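Building a Hand-Held Gripper at Home
Handout 2: Jaws, pads and first grip tests
Course leader: Nigel Tunstall
Revised 10 Feb 2025

By now you should have both jaw frames printed and cleaned up. If a strut cracked while you were removing supports, print it again. Glue does not hold at the pivots.

Assembly
Lay out the left and right frames as mirror images before you put in any screws. Tighten each pivot screw until the arm stops wobbling, then back it off a quarter turn. The arm should swing under its own weight. Press the textured pads onto the fingers last, with the pattern facing in.

Check that the pads meet at the tips first and then flatten as you squeeze. If they meet at the back first, the arms are on the wrong sides.

Grip tests
Start with something stiff, such as a paperback. Once that works, move on to soft things. Clothing is harder than it looks, and a padded jacket is a good test piece: the filling gives way and the fingers close a long way before they hold anything.

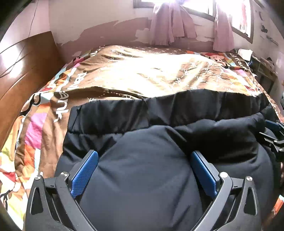
Aim for a fold or a seam and squeeze slowly. Lift a few inches, hold for a count of five, and set it down. Do this on a bed or a sofa so a dropped item lands softly. If the cloth slides out, wipe the pads with a damp rag and try again before changing anything else.

Declan Tindall's build, the Kikholm, uses longer fingers. They reach deeper into a pile but flex more at the tip. The files for both lengths are in the Kikholm folder.

Log sheet
Write down the item, where you gripped it, and whether it held. The shared log from the November group has 1,034 entries, mostly boxes and cups, so we are short on fabric.

For next time
Bring the finished jaws and your log. We will fit the trigger and the return spring.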